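Is the Vestus road worth the detour?

Kaja Kairys has driven the Vestus coast road in every season, and she is tired of hearing that it changes people. "It's a road," she says. "Some of it is lovely. A good 9 kilometres of it is a quarry wall."

Her small guide, Skidier, came out in December and has sold 1788 copies, mostly to people who had already booked. I asked whether the viewpoint at Sesus earns its fame. She pulled a face. "You queue for 30 minutes to park, then you look at the backs of other people. Go before breakfast or drive on."

The tourist board calls it a year-round route. Kairys doubts that anyone there has tried it in sleet. "Two petrol stations, and one shuts when it feels like it. Take a blanket and something to eat - I'd say that to my own mother."

Laimutė Avotiņš, who lets rooms near the northern end, was kinder, though not by much. "They come for one night and leave cross. Stay for three and walk the old track. The road is the dull part."

I put it to both of them that the new toll might thin out the traffic. Neither thought so.
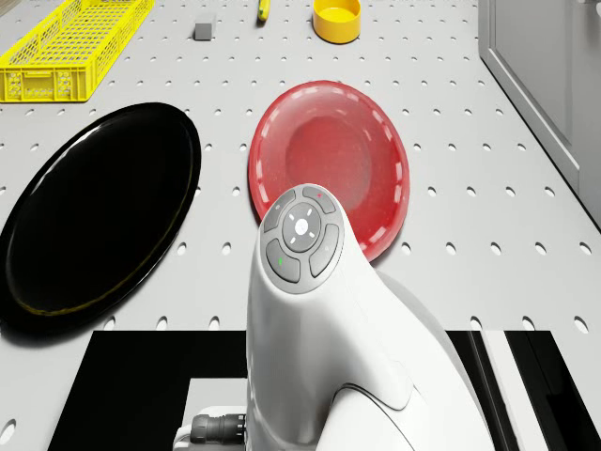

Where they would stop instead

Kairys likes the bakery at Jankauskaitė, "if the bread hasn't gone by ten". Avotiņš sends her guests to the harbour and tells them to skip the boat trip. "Too long, and you see the same cliffs."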